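Titodton Grasp Planner
Software for planning, checking and replaying grasps on cluttered tables

Home > Software > Planning > Titodton Grasp Planner
Product number 304-TGP
Version 5, released 5 May 2018

Overview

Titodton Grasp Planner is a software package for two-finger grippers. It takes the picture from a wide-angle wrist camera, finds the separate objects on the work surface, and gives back a list of grasps in order of preference. Every grasp comes with an approach direction, an opening width and a score. Your own controller decides which one to use.

The planner was written at Rorkbridge by a small team led by Shazia Cheema. We made it for people who have to pick things in normal rooms, on normal tables, where the background is busy and the objects were not put in rows. If your parts always arrive in the same tray and in the same position, you do not need this product, and our simpler Shaikh template matcher will cost you less.

What is in the package

The planner itself, as a service which runs on one Linux computer.
The scene editor, for looking at camera frames and correcting the object outlines by hand.
The replay tool, which runs an old recording again through a new version of the planner and marks every place where the answer is different.
A calibration program for fisheye lenses, with printable target sheets.
Client libraries for C++ and Python.
A reference set of 2,262 labeled frames, which you may use for your own tests.

How it works with patterned surfaces

Many segmentation programs are confused by printed surfaces. A fruit printed on a tablecloth has color, an outline and sometimes even a painted shadow, and the program wants to pick it up. In version 4 we had this problem too, and several customers wrote to us about it, with good reason.

In version 5 the planner compares neighboring frames while the camera moves. A printed shape stays in the plane of the table, and a real object does not. The candidates which stay in the plane are moved to a separate layer with the name "flat". They are not deleted, so you can still see them in the scene editor and bring one back if the planner made a mistake. This can happen with very thin things, for example a folded cloth or a phone lying on its back. For these we recommend to lower the setting flat_margin in small steps and to check the result with the replay tool.

Glossy covers need one more setting. Reflections move when the camera moves, and so they can look like objects. Turn on reflection_hold, and the planner waits for more frames before it accepts a bright area.
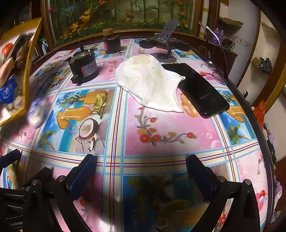
Planning on a printed tablecloth: two motors, a folding phone stand, a phone partly under a white cloth item, and eyeglasses.

Objects which overlap

When one object lies over another, the planner reports both, and writes in the field blocked_by which one must be moved first. You can switch this off if you have your own task planner. Transparent objects, such as lenses, receive a lower score by default, and the user must set allow_clear before they are offered as a target.

Requirements

64-bit Linux, four processor cores, 8 GB of memory. A graphics card is not required, but the scene editor is more pleasant with one.
One color camera, wide-angle or fisheye, fixed to the tool.
A two-finger gripper with known opening width. Description files for 43 grippers are included, and the manual explains how to write a new one.

Known limits

The planner does not estimate weight. A motor and an empty box of equal size will receive the same score, so please set the grip force in your controller.
Soft objects are treated as rigid.
Loose cables are found, but their ends are often not separated correctly. We are working on this, and Henrik Hinrichs hopes to have a first solution in the July update.

License and support

The license is for one computer and has no end date. Updates within version 5 are free. Owners of version 4 can change to version 5 at a reduced price, please send us your old license number. Universities may ask for the teaching license, which contains everything except telephone support.

Technical questions are answered by Princess Tiongson and Kekeli Dankwa. Please attach the log file and, if possible, a short recording, then we can run the same case here. For quotations and trial licenses write to Colin Dawber at the Rorkbridge sales office. The trial runs for 30 days with all functions.

Related products

Shaikh template matcher
Adedberg gripper driver pack
Fisheye calibration targets, printed on aluminum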